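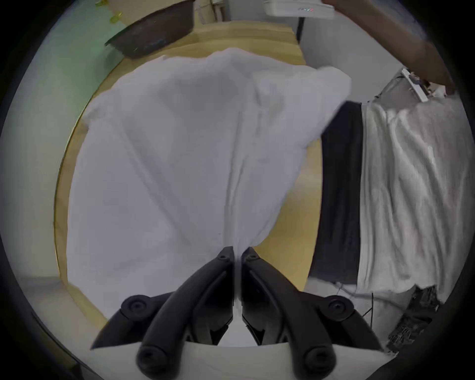 *Lokalredaktion Bridow | 17. Juni 2023*

**Pensionen in Bridow lassen ihre Handtücher künftig gemeinsam waschen**

Sieben Pensionen und kleine Hotels in Bridow geben ihre Wäsche ab Oktober gemeinsam außer Haus. Den Auftrag erhält die Wäscherei Clilto, die im Gewerbegebiet an der Bahn bereits für zwei Pflegeheime und mehrere Arztpraxen arbeitet. Der Vertrag umfasst Handtücher, Badetücher und Duschvorleger, später soll Bettwäsche dazukommen. Er läuft zunächst über zwei Jahre.

Bislang wäscht jeder Betrieb für sich. In den meisten Häusern stehen dafür Haushaltsmaschinen im Keller, die in der Hauptsaison von früh bis spät laufen. Zwei Pensionen bringen einen Teil ihrer Wäsche in die Kreisstadt und holen sie dort selbst wieder ab. Nach Angaben des Gastgebervereins Bridow haben vor allem die gestiegenen Strompreise des vergangenen Winters dazu geführt, dass über eine gemeinsame Lösung gesprochen wurde. Hinzu kommt das harte Wasser im Ort, das Heizstäbe verkalken lässt und Frottee mit der Zeit rau macht.

Vereinbart ist ein Mietmodell. Die Handtücher gehören der Wäscherei, die Betriebe bezahlen pro gewaschenem Stück. Clilto schafft zum Start 1740 neue Tücher in Weiß an und lagert einen Teil davon als Reserve für lange Wochenenden. Ausgetauscht wird ein Tuch, wenn es Löcher, gezogene Schlingen oder Flecken hat, die auch nach einer zweiten Wäsche bleiben. Der Ersatz ist im Stückpreis enthalten, sofern kein grober Schaden vorliegt. Was als grober Schaden gilt, steht in einer Anlage zum Vertrag. Genannt werden dort unter anderem Haarfarbe, Brandlöcher und Schuhcreme.

Abgeholt wird zweimal in der Woche am Vormittag, in den Sommerferien dreimal. Die gebrauchten Tücher kommen in Säcke, die saubere Wäsche wird gefaltet in Rollwagen geliefert. Für Häuser in der Altstadt, deren Gassen für den Lieferwagen zu eng sind, richtet Clilto einen Übergabepunkt am Parkplatz hinter der Markthalle ein. Die Stadt hat dafür eine Stellfläche genehmigt, allerdings nur bis elf Uhr. Danach gehört der Platz wieder den Kunden der Markthalle.

Gewaschen wird bei 60 Grad mit enthärtetem Wasser. Auf Weichspüler verzichtet die Wäscherei. Er legt sich auf die Fasern und verringert die Saugfähigkeit, was gerade bei neuen Handtüchern häufig beanstandet wird. Neue Ware läuft deshalb vor dem ersten Einsatz zweimal durch die Maschine. Getrocknet wird im Trommeltrockner, die Restwärme soll künftig das Zulaufwasser vorwärmen. Die Anlage dafür ist bestellt, ein Einbautermin steht noch nicht fest.

Die Idee geht auf das Projekt Elalent zurück, mit dem der Landkreis kleine Gastbetriebe bei gemeinsamen Einkäufen unterstützt. Aus dem Projekt kommt ein einmaliger Zuschuss für Rollwagen und Säcke. An den laufenden Kosten beteiligt sich der Landkreis nicht. Elalent hatte im vergangenen Jahr bereits eine Sammelbestellung für Reinigungsmittel organisiert, an der sich allerdings nur drei Häuser beteiligten.

Für die Gäste ändert sich wenig. Die Betriebe verzichten auf eingestickte Namen, damit die Tücher zwischen den Häusern getauscht werden können. Das war in den Vorgesprächen der strittigste Punkt. Eine Pension am Mühlgraben, die seit langem mit blauen Handtüchern arbeitet, wollte zunächst nur mitmachen, wenn sie bei ihrer Farbe bleiben kann. Sie ist nun doch dabei und verwendet die vorhandenen Tücher in der Sauna weiter, bis sie verschlissen sind - diese Wäsche bleibt im Haus.

Nicht beteiligt ist das Hotel Zawadzka am Kurpark. Mit 40 Zimmern ist es das größte Haus am Ort und betreibt eine eigene Wäscherei, die vor wenigen Jahren erneuert wurde. Das Hotel teilte auf Anfrage mit, man sehe derzeit keinen Anlass für einen Wechsel. In der Nebensaison seien allerdings Kapazitäten frei, über die man mit anderen Betrieben reden könne. Der Gastgeberverein will darauf zurückkommen, falls bei Clilto einmal eine Maschine ausfällt.

Nach den Berechnungen des Vereins spart eine Pension mittlerer Größe durch die Umstellung rund 400 Euro im Jahr. Eingerechnet sind Strom, Wasser, Waschmittel und die Anschaffung neuer Tücher, die Arbeitszeit jedoch nicht. Gerade sie ist für viele Häuser wichtig. In mehreren Betrieben wird die Wäsche bisher abends von der Familie gelegt, nachdem der Frühstücksraum für den nächsten Tag eingedeckt ist.

Vor dem Start gibt es einen Probelauf mit zwei Häusern. Dabei soll sich zeigen, ob die Zahl der Rollwagen reicht und wie die Säcke gekennzeichnet werden müssen. Offen ist auch noch, wer die Lieferungen annimmt, wenn eine Pension vormittags nicht besetzt ist. Im Gespräch sind abschließbare Boxen an den Hintereingängen - zwei Häuser haben dafür aber keinen Platz.

Weitere Betriebe können sich bis Ende August beim Gastgeberverein melden. Auch Vermieter einzelner Ferienwohnungen dürfen sich anschließen, für sie gilt eine Mindestmenge pro Abholung. Die alten Handtücher der Pensionen gehen, soweit sie noch brauchbar sind, an das Tierheim im Nachbarort. Das Tierheim bittet darum, sie gewaschen und nach Größe sortiert abzugeben.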